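El vehículo del equipo se llamaba Prevance y pesaba lo que dos mochilas llenas. Orsolya Boros había escrito el módulo de percepción; Barnabás Fodor, el control de dirección. El reglamento de la liga escolar Fostunis exigía un recorrido autónomo de 700 metros al aire libre, sin intervención humana.

A las cuatro de la tarde habían grabado 1466 fotogramas del trayecto. El clasificador fallaba siempre en el mismo tipo de superficie: donde el sol caía entre las sombras de los árboles, el borde de la luz se interpretaba como el final de la calzada. Orsolya anotó el error en el cuaderno y redujo el peso del canal de brillo.
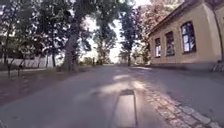

Según Mariann Erdős, el brillo era un problema menor y lo que había que entrenar era la textura – el adoquín, las juntas, cualquier cosa que no cambiara con la hora. Barnabás preguntó cuántas etiquetas nuevas supondría eso. Más de 1000, le contestó ella.

Etiquetaron hasta las nueve en el aula de tecnología. Barnabás marcaba el asfalto en azul y el bordillo en rojo; Orsolya revisaba los polígonos y devolvía los que no cerraban. A las nueve y diez lanzaron el entrenamiento. La curva de pérdida bajó, se detuvo y volvió a bajar.

– ¿Lo dejamos toda la noche? – dijo Barnabás.

Orsolya conectó el cargador del portátil y apagó la luz del aula.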